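4. Does a smaller plate lead people to eat less?

4.1 The claim and where it comes from

The advice to swap a large dinner plate for a small one appears in clinic leaflets, school meal plans and a great many magazine columns. It is cheap, it asks little of anyone, and it sounds like the kind of thing science would have settled long ago. We went into this review expecting to find a modest but dependable effect. We are less sure of that now than when we started.

The usual explanation rests on contrast. A serving that fills a small plate looks generous, while the same serving on a large plate looks mean, so the diner with the large plate is thought to add more. Several of the papers we read treat this as established and cite one another for it. When we followed the citations back, most ended at judgments of drawn circles or at bowls of dry snack food poured by students. Neither tells us much about supper.

The background is supposed to matter too. Some authors argue that a pale plate stands out on a busy or dark surface and so makes its own size easier to read, while a plate close in color to the table seems to spread into it (Figure 2). The idea is reasonable on its face. Only one of the papers that repeat it measured the color of the table.

Figure 2. Empty white dish on a countertop with a mottled tan and brown stone pattern. Computer rendering. 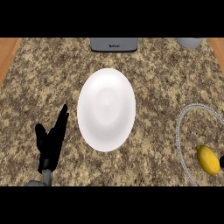

Do people who are given a smaller plate eat less over the whole meal?

In the better-run trials, mostly they do not. They take less on the first serving and make up much of the gap when they go back for more.

4.2 What the trials measured

We found 8 trials that weighed food before and after eating and assigned plates by chance. The largest, the Gumede trial, recorded 3780 meals in workplace canteens. The others were much smaller, and two of them stopped early without saying why in the published report. Taken together they disagree on nearly everything except that people notice when a plate is very small.

The Lalia study is the one most often quoted in favor of small plates, with a drop in first servings of 30 percent. That figure is correct as far as it goes. It covers the food people put on the plate at their first visit to the counter, and the study did not weigh what came afterward. Second visits were allowed. We wrote to the corresponding author to ask whether they had been logged and were told that they had been "common" but not recorded. A reader who sees only the abstract would come away thinking that people ate that much less, and several later papers say exactly that.

The Gumede trial did weigh second servings. There, the gap in total food eaten was small enough that a slight change in how leftovers were handled would erase it. In our view the authors are more confident in their discussion than their own tables allow. They also changed the plates midweek at some sites and kept the old menu, so a diner who came on both days met the same stew on a noticeably different plate. Whether that makes the effect look bigger or smaller is hard to say. It certainly makes it harder to read.

4.3 Problems that run through the whole set

The first is serving style. Most of the trials in which a small plate seemed to work were self-serve. Where staff ladled the food, plate size made no clear difference to what was eaten, and in one such trial the diners with small plates spilled more, which was counted as food eaten. We corrected for this where the raw numbers were available
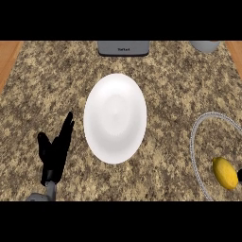

and left the trial out of the pooled estimate where they were not. Dropping it moved the estimate toward zero, though by less than we had guessed.

The second problem is rim width. "Plate size" in these papers nearly always means the distance across the outer edge. A plate with a broad rim may have a smaller well than a narrower plate with hardly any rim, and the well is where the food goes. The Gromier group reported both measures. Nobody else did. Their two plates turned out to differ a good deal across the rim and very little across the well, and they found nothing. It would be easy to file that as a failed replication, but it may never have tested the claim at all.

The third is time. The longest follow-up we found ended after around 2 weeks. Advice of this kind is given to people who are meant to live with it for years. The one attempt to go further, planned by Murnico for the following April, has not been reported, and our requests for a progress note went unanswered.

4.4 What we think can be said

Small plates probably shrink the first serving when people help themselves. We see no good evidence that they shrink the meal, and no evidence either way on body weight. None of this makes a small plate a bad idea for someone who likes one. It does mean that the advice should not be printed beside measures with far better support, as it was in most of the leaflets we collected. Future trials should weigh every serving, report the width of the well, and publish the number of return visits even when it spoils the headline. The pooled estimates, with and without the staff-served trials, are given in the next section.

Contact: Jean Dow, corresponding author | Copyright the authors. All rights reserved. | Back to top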